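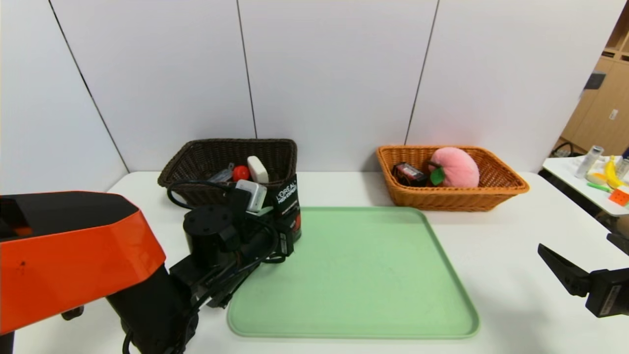

8/24/21

I have been putting off the small stuff for most of the summer. The big things were easy when we moved to Odgate. A couch goes where a couch fits. But the move was 2,000 miles, and what came off the truck at the end was box after box of things that had never had a proper place in the old house either.

So I bought a couple of wicker baskets and started using a tray. The tray is pale green, rectangular, with rounded corners and a rim that sticks up enough to stop things from rolling off. I already owned it. The baskets are woven and close to the same shape, one dark brown and one a light orange-tan. I wanted two in the same color, but the store in Zurilville had one of each left and I wasn't going to drive back in September to see if they had restocked.

The way I do it is simple. I work at the white table. Whatever needs a decision goes on the tray, one thing at a time. From the tray it goes into a basket or into the trash. If I don't know what it is, it goes back to the other table, which has been a mess for weeks and is going to stay one for a while longer.

The dark basket is for things that get used or might get used. Plugs, small household pieces, whatever belongs in a drawer once I decide which drawer. I'm not strict about it. There is a round red thing in there that I keep moving from room to room, and I'm not ready to call it trash.

The light basket is mostly for things that belong to somebody, and for soft things. The plush peach lives there. It has a green felt leaf and it takes up more room than you would think, so anything that goes in with it has to be small. I tried it in the dark basket first and it covered everything else, and I kept lifting it out to see what was underneath. It's better where it is.

Toiletries are the part I had no plan for. The L'Oréal Men Expert box is a good example. It's a tall black box, and it doesn't stand up well in a basket with other things leaning on it. It doesn't fit in the medicine cabinet either, where the shelves are set too close together and don't move. For a while I took everything like that out of its packaging, and then I had bottles and tubes with no instructions and no idea when I had bought them. Now I leave the box on until the product gets opened. Unopened boxes go in the hall closet on the second shelf, front side out. When one gets opened, the box goes in the recycling that day.

I looked at a closet system before doing any of this. The one I liked was from Horeo, and with the add-on bins and shipping it came to more than I wanted to spend on shelves for a rental. The baskets and a pack of shelf liner cost $71 together. The liner was the Thygesen kind, and it was the more expensive of the two per square foot by a long way. I would skip it next time. It curls at the corners and I have had to tape it down twice.

A few notes on the baskets, in case you are shopping for some.

Measure your shelf depth first, and then measure the basket at the top edge. Mine flare out a little, and the tag gave the size of the bottom. I lost close to an inch that way.

Wicker sheds at first. I took both baskets outside, turned them over, and hit the bottoms with my hand until bits stopped coming out. Then I ran the vacuum brush over them. They still drop a piece now and then.

Very small things fall down into the corners and get stuck in the weave. Batteries and screws should go in something else. I use a jar.

No lids. I had lidded bins in the old house and never opened them.

The tray has turned out to be more useful than the baskets. I had only ever used it for carrying drinks out to the porch. On the table it gives me one spot to look at, and when I have to stop, I clear the tray and leave everything else alone. I do about 30 minutes at a time, usually after dinner. Any longer and I start putting things in the wrong basket to be done with them, and then I have to sort the basket again.

The other table is next. It has plastic bottles, a green marker, a yellow toy banana, and whatever else got set down there while I was carrying something heavier. The marker goes in the desk if it still writes. I think the banana can go to the toy shelf, but the toy shelf is full, so that means doing the toy shelf first. I'm trying not to do that. Every time I follow one thing to where it belongs, I end up cleaning a different room and the table looks the same as when I started.

I also need to deal with the paper. We have two file boxes of it in the bedroom closet, and I would guess there are 2,000 sheets in there, most of them from before we moved and a lot of them manuals for appliances we left behind. The tray is a little bigger than a sheet of paper, so I may use it for that too. I'll need a third basket or a paper bag for the shredding. If I find a system that works for manuals I'll post it.

For now both baskets are staying by the wall on the white table. They were supposed to go in the hall closet, but I like being able to see into them, and the closet light has been out since we got here. I have the bulb. It's in one of the boxes.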